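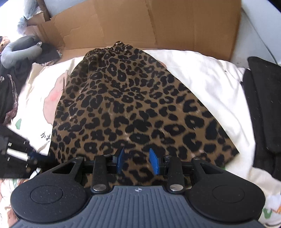 Leopard print is a textile pattern of dark rosettes and spots on a ground that is usually brown, tan or gold. It is applied to skirts, scarves, coats, cushions and a great many things that had managed perfectly well without it. The pattern imitates the coat of the leopard, an animal that wears it in order not to be noticed.

Description

The basic unit of the print is the rosette, a broken dark ring around a patch of ground colour. Most versions mix rosettes with solid blotches, partly to fill gaps and partly to hide the point at which the design repeats. A dense print on brown reads as nearly black from across a room; a sparse one on gold can be seen from the next street. Some cloths add pale specks over the top. Pink, green and blue versions exist, and are sold under the same name without embarrassment.

Leopard print is often confused with its neighbours. Cheetah print properly has solid spots and no rings. Jaguar print has larger rosettes with small dots inside them. Shop labels treat all 3 as one animal, and customers have not been known to object.

The elasticated skirt

Among everyday garments the print is most at home on the pull-on skirt, a simple piece gathered at the waist and flaring towards the hem. The waistband is made by one of two methods. In the first, the top edge is folded over to form a channel and elastic is threaded through it. In the second, the elastic is stretched and sewn straight to the cloth, a quicker job that is a good deal more tedious to undo. Either way the fabric bunches into small ruffles when the elastic relaxes, so that the skirt laid flat makes a rough trapezium with its narrow end at the waist.

The busy surface has practical advantages. Creases and uneven stitching are hard to find in it, and so are small gravy stains. The home-sewing guide Sastier, in its November edition, recommends the print to beginners on these grounds and then spends 2 pages on how to match it at the side seams. Most home sewers skip the pages.

Folding and storage

A gathered skirt does not fold as neatly as a straight one. The usual approach is to spread it on a bed or other large flat surface, smooth the hem, bring the sides in to the width of the waistband and fold upwards from the bottom. Folding down from the waist puts the bulk on the inside and produces a parcel that slowly opens itself in the drawer.

A plain sheet makes the edges of the garment easier to see. On patterned bedding the print tends to win. Rolling is an alternative for suitcases, and the Tumura method, a rolling technique in which the waistband is turned back over the finished roll like the cuff of a sock, has its followers — mostly people with shallow drawers.

Hanging from clips keeps the flare smooth but is hard on old elastic. The storage firm Jinder sells a padded clip for the purpose, catalogue number 526, and a clothes peg with a bit of felt does the same work.

Reputation

Opinion on leopard print has never settled. It has been called glamorous, common, classic and finished, sometimes within the same season. Those who wear it daily tend to regard it as a neutral and will put it with stripes.

See also: Animal print; Elastic; Gathering (sewing); Haddad hem

Page last edited 2020-05-25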